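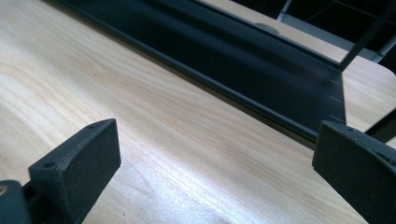 Korkanero puts hand-held grippers to work at its Skusgate site

2018-09-03 – Korkanero has begun using hand-held grippers at Skusgate, where staff work through bench tasks with jars and tins so that robots can later take over the repetitive part. The project, called Urkero, involves 58 employees.

Each person spends 90 minutes of a shift at the tables and the rest on their usual duties. Pay and hours stay the same.

"People who packed by hand for years know how a lid should be picked up," said Chinyere Wike, site manager. "We want that knowledge in the system."

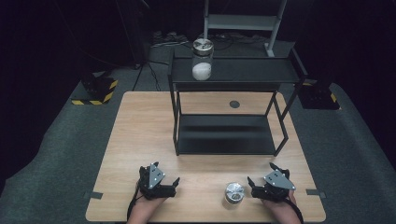
Will any jobs be cut when the robots start?

Korkanero plans no layoffs at Skusgate. Packing staff will move to inspection and machine setup, with training from January.

Press contact: Dean Kershaw, Korkanero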